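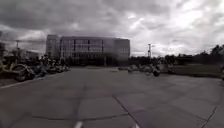

About Rumcombe

Home About Sites Working Here Suppliers News Contact
Search this site Enter keywords Go

Rumcombe repairs, tests and returns laboratory and hospital instruments. We employ 368 people at our main site, where the workshops, the test rooms and the parts store are spread across several buildings. Many of our staff come to work by bicycle, and the bicycles are parked in the open along both sides of the paving in front of the main building. The same ground is used by the ground vehicles that carry instruments and parts between departments.

The company was formed by the joining of two older businesses, the Pretinska repair works and the Trịnh instrument service. For many years each kept its own store, its own job cards and its own way of moving work from one bench to the next. Most of what is described on this page began as an effort to bring those two systems together.

How work moves through the site

An instrument arriving for repair is logged at the receiving desk and given a job number. Until the automation program began, it was then placed on a hand cart and pushed to the workshop, sometimes by a porter and very often by the technician who was waiting for it. Finished work went back the same way. In the last full year before the program, our technicians recorded 918 working hours spent pushing carts between buildings.

Internal transport is now handled by small autonomous vehicles under a system we call Prullov. A technician requests a collection from the bench, loads the vehicle at the door and returns to work. The vehicle travels outdoors at walking pace and stops for any person or bicycle in its path. Its routes are planned and changed by our own staff. Heavy units and anything containing a hazardous material are still moved by trained porters, and we have no plan to change this.

Inside the parts store, an automated picking system handles small items. Larger parts, and parts for instruments no longer made, are held on open shelving and picked by hand. Older stock from the Pretinska side is often labeled in a form that only an experienced storekeeper can read, and the work of relabeling it continues.

What has changed for our people

The porters' department had four full-time posts when the program started. All of those who held them were offered retraining at full pay. Songül Ağca, formerly head porter, now leads the route team, which decides where the vehicles may go, at what hours, and what they do when a path is blocked. Her knowledge of the ground has proved to be of greater value than the maps supplied with the vehicles. The crossing in front of the main building was moved on her advice, so that vehicles keep clear of the bicycle rows at the start and end of the day shift.

Technicians spend more of the day at the bench. This was the purpose of the change, and it has been welcomed by most, although our staff survey also recorded a cost. Several technicians wrote that the walk between buildings had given them a rest from close work and a chance to speak with colleagues in other departments. The company accepted the point. Each workshop now has a fixed break at 10:30 in the morning and another at 3:00 in the afternoon, and technicians may still carry their own work across the site if they wish to do so.

Storekeepers report the opposite experience. Routine picking has fallen, and questions that used to be settled in person now arrive on a screen. A second storekeeper has been assigned to answer them – a need we did not foresee.

Our commitments

No employee of Rumcombe will be dismissed as a direct result of the introduction of an automated system. This commitment is written into the staff agreement and is reviewed each January.

Vehicle records are used to plan routes and to investigate faults. They are not used to measure the output of any person. Requests to view them are made in writing to the Operations Office and are entered in a log open to all staff.

Any employee may stop a vehicle. The stop button is on the upper surface of each unit, and the person who presses it is not asked to justify the decision. Staff pressed it 886 times in the first year of service. Each stop was read by the route team, and many led to changes in speed, timing or signs.

Who we are

Saadet Çetinkaya, Managing Director
Hakim Teoh, Director of Operations
Duygu Kılıçarslan, Head of Staff Development
Gaëtan Boyer, Workshop Manager
Songül Ağca, Route Team Leader

Training for new staff includes a half day on foot with the route team. Visitors are asked to report to reception on arrival, to keep to the marked walkways and to leave room for vehicles and cyclists. Inquiries about employment should be sent to the Head of Staff Development.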